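Skollbridge opens simulation suite to visitors

2022-02-04

Skollbridge held an open day at its Sirkville office, where 40 visitors were shown the simulation suite used to develop control software for two-armed robots. The session centred on a door task in a rendered domestic room, with views from the robot's head and from its grippers put up on the wall screen.
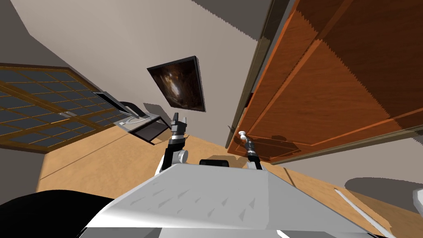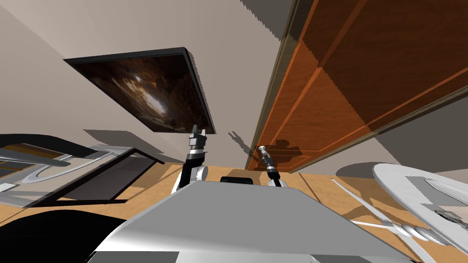
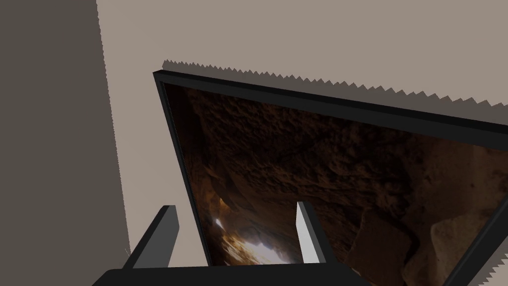
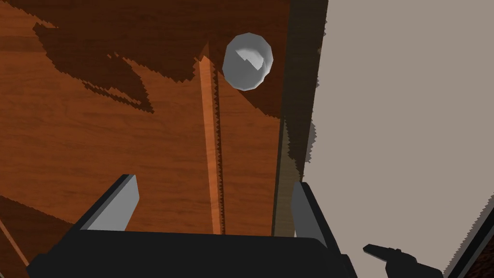 Rendered views from the door session, Sirkville.

Khải Đoàn, who leads the simulation group, told visitors that the room is one of 11 layouts now in regular use. Each can be reset with the furniture, lighting and starting pose altered. The door set was expanded in December and stands at 1,002 recorded runs.

Questions from the floor dealt mainly with contact modelling. Đoàn said that door knobs remain harder to simulate than flat handles, and that shadow resolution is kept low to hold the frame rate during teleoperation. A higher setting is available for offline rendering.

Visitors were then able to drive the arms themselves in two-minute slots, using the Uda hand controllers. Nghiêm, which supplies the physics engine, had engineers on hand to explain the joint settings.

A second open day is planned. Places will be allocated by email, and groups should give the number attending when they write.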